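Drultero winger set to stay put after loan talks stall
Print this thread | E-mail to a friend

northbank_ed
2022-01-14
Local paper says the Stikard loan is off. They wanted him until May with no fee to buy, and we wanted an option written in. Fair enough from both sides, but we are now stuck with a player who has started 3 games.

cinderpath
He started three because he was hurt for most of the fall. When he was fit he was our best outlet on the left. I would keep him and sell Fankhauser's replacement, whoever that was meant to be.

greyscarf14
Disagree. Keeping him blocks the kid from Cevwood, who trained with the first team all of December and then got 14 minutes in the cup. If you want to lose a good young player, that is how you do it.

cinderpath
The kid is 18. He can wait until May.

greyscarf14
He can also leave in May for nothing. His deal runs out.

northbank_ed
Is that confirmed? I thought there was a club option for another year.

Print | E-mail

tollhouse_end
There is an option, but it only kicks in if he plays 100 more minutes this season. It was in the supporters' newsletter. So I would play him against Stikard and get it done – the league position is not going to change much either way.

I went to the last away game there, for what it's worth. They sold 1000 tickets to our end and the full back on that side was slow to turn every time we ran at him.

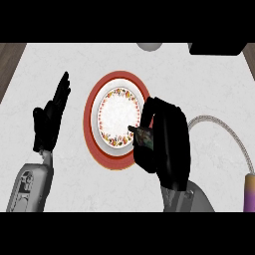
He was booked before the half and they left him on. Our winger never came inside once, so the whole thing was wasted. The Cevwood kid does come inside, and he does it at speed. I would start him there and put Drultero's man on the bench.

cinderpath
Stikard changed their back line after that game. You are going off one afternoon.

tollhouse_end
Same full back started last week. I checked the lineup.

greyscarf14
Then start the kid.

northbank_ed
I could live with that if the option is real. Does anyone still have the newsletter? I threw mine out.

tollhouse_end
I have it at home and will type out the paragraph tonight.

Print | E-mail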